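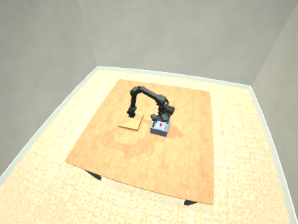 Jomar Pangilinan asked whether our class has to use the real arm at all this term, or if everything gets graded in the simulator. I'd like to know too, but I have a different problem.

The assignment is to pick up the red block from the bin and put it on the board. My planner finds a path to the board every time. Getting into the bin is where it fails. Out of 30 runs I got 2 good ones. The rest stop with a collision error between the gripper and the bin wall, or the elbow and the bin. I already raised the planning limit to 2000 tries and it only made the wait longer. The bin is right up against the base and we're not allowed to move it. Any ideas?
Oriana Valdebenito
posted 8/15/19

Renu Nishad
More tries won't help if your goal pose is bad. With the bin that close to the base, the arm has to fold back over itself, and a lot of wrist angles that look fine put the elbow somewhere it can't go. Split the move up. First go to a point straight above the block, higher than the rim by a good margin, and check that pose alone. Then do a straight line down, close, and a straight line back up. Only after that plan over to the board.

Also let the gripper turn around the vertical axis. If you fixed that angle in your goal, you threw away most of the solutions. Try 6 evenly spaced angles and keep the first one that passes - that was enough for our Dirka project in June.

Crisóforo Bautista
Had the same error. Check the collision shape on the bin. Mine was loaded as one solid box so the inside counted as filled. I rebuilt it as a floor and four walls.

Octavio Jara
Just turn off collision checking lol. Worked for me until the grading run.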